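## Putting bowls into a wooden dish rack

Spread everything on a dark mat first, so you see each rim well. I take the bowls with the blue-and-white lattice and one small pale blue plate.

1. Put the rack on the right if you are right-handed, with its slats running away from you.
2. Hold each bowl by the rim and turn it on its side.
3. Start at the far end. Leave a finger of space between two bowls.
4. The small plate goes in last.

My neighbour Juraj Šindelář begins with the plate, and his bowls lean on it. I don't recommend this.
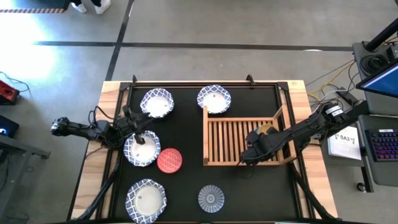
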